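Cover the Table

By Mitra Esfahani
10 October 2018

I have lost the argument about brown paper twice, once at home and once at work, and I would like to make it again in writing where I can't be interrupted.

My position is that any table people use for making, fixing, sorting or packing things should have a large sheet of brown paper on it. I don't mean a plastic cloth or one of the green rubber mats with a grid that cost more than the knife you use on them. I mean plain brown paper, the kind that comes on a roll, big enough to cover most of the top and changed when it gets bad.

The case against it was put to me by Jasper Kuipers, who shares the workroom in our building and bought the tables in it. He said a good surface doesn't need a cover. He had paid for white tops that wipe clean, and if we were going to hide them under paper he could have bought doors and sawhorses. He also said paper looks temporary, like a place where somebody is about to paint.

I take the money point seriously. The tops were not cheap. But a white top that wipes clean has to be wiped, and in a shared room the wiping goes to whoever can't stand it any longer. For most of a year that was me. Glue dries. Pen goes into the surface and leaves a gray smear that no spray I own will lift. One of the tables has a long knife line near the corner, and everyone in the room has a theory about who did it.

There is also the glare. Our walls are white, the tables are white, and under the ceiling lights a white screw cap or a scrap of thread disappears. I have spent a good part of an evening patting a table with my palm for a clear plastic washer. On brown I would have seen it from my chair. Pale things show up, most dark things show up too, and your eyes are less tired at the end of it.

The sheet doesn't have to reach every edge. I prefer a white border left over, a place for the coffee and the phone. The paper is where the work goes.
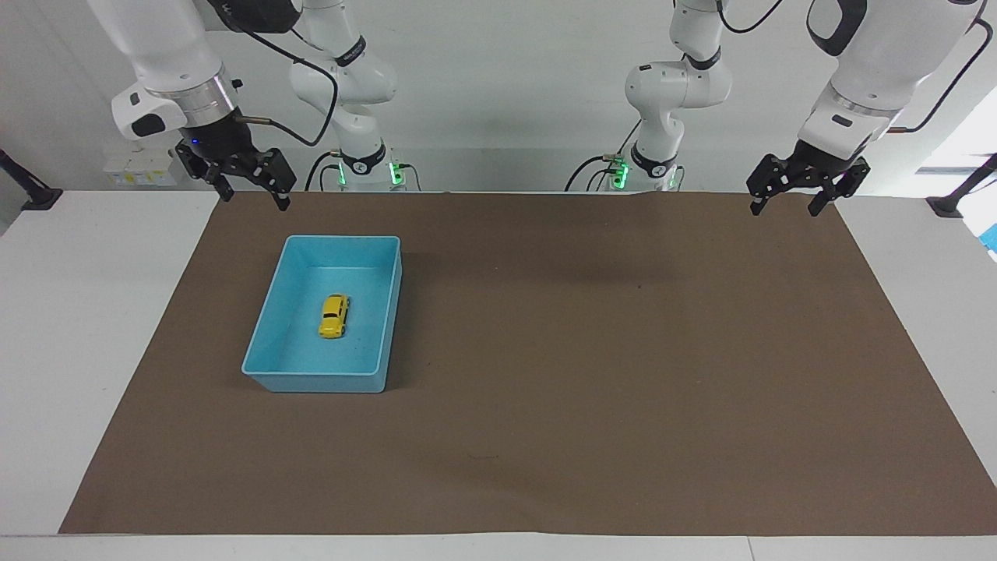 What it costs

The roll I buy is from Vindcombe, 30 inches wide, and I put two lengths side by side with tape on the underside. A roll lasts our room about 31 weeks at the rate we go through it, and we are not careful people. I have heard it said that this is wasteful. It would be if we changed it every day. We change it when somebody spills, or when there is so much writing on it that new writing can't be found. The old sheet gets used again as packing, or goes under a bicycle, or goes into the paper bin if it is clean enough.

Compare that with the rubber mat Kedir Gashaw brought in. It was a good mat. It curled at two corners in the first winter, it held on to the smell of contact cement, and it covered less than half of the table, so the other half took the damage. When it was finished there was nothing to do with it but put it in the trash.

Writing on it

You can write on the table. This is the argument I should have started with, and at work I never got to it.

Every job I do has numbers in it that I need for ten minutes. The length of a strap, how many are left, which side I started from. With a notebook I have to find the notebook. With paper under my hands I write the number next to the thing it belongs to, and it stays next to it. Negin Dehghan, who repairs bags two evenings a week, traces the parts of a bag onto the sheet as she takes it apart and sets each piece down on its own outline. She was against the paper too, until she tried that.

Where I give ground

Paper is bad with water. If you are washing, soaking or using wet clay, leave it off. It is also bad for cutting on, because the blade goes straight through and into the top, so keep a board handy. And it slides if you don't fasten it. A strip of low-tack tape along each short side is enough. Don't use packing tape on a painted top. I did that at home, and there is now a strip of bare wood on my own dining table that proves Jasper's point better than he did.

I will also admit that a sheet that should have been changed last week looks worse than a bare table that should have been wiped last week. Brown paper needs someone willing to pull it off. But pulling off a sheet takes one minute and no spray, and people will do a one-minute job in a shared room far more often than they will do a ten-minute one.

Jasper's own table is still bare. The other three have paper on them, and I order the next roll in November.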